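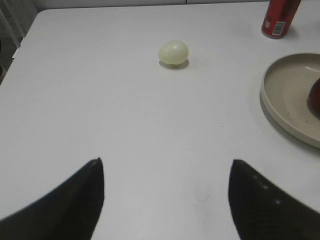

Pale egg-shaped item on the white table

Kiltstead Rally Car Programme: progress report to Paterson, November 6, 2019
Prepared by Gus Kapoor

The car has completed 726 test kilometres since the September rebuild, all on the Renurthorpe gravel loop. Rear damper temperatures stayed within limits on every run. Front left readings were lost for 17 km after a connector failed – the loom has been rerouted and the fault has not recurred.
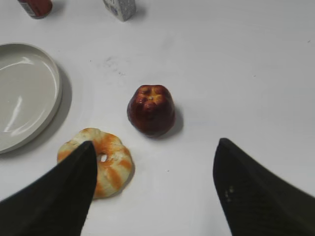
Toy food, including a bagel

Gearbox: the revised clutch was fitted after the second Nukberg test. Slip under launch is down, but pedal travel is still long when the car is fully loaded. A stiffer line is on order.

Spend to date is 44 per cent of the annual grant. Tyres are over budget, entry fees under. We ask that the underspend on fees be moved to tyres before the Nukberg round.
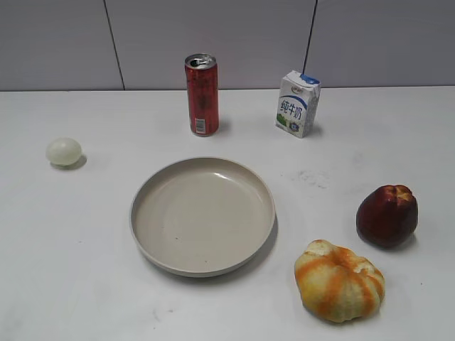
Plate, milk carton and red fruit

Outstanding items: five, of which the sump guard and the co-driver's intercom must be closed before scrutineering. Pace notes for Nukberg are complete except for the final stage – road access is not yet agreed.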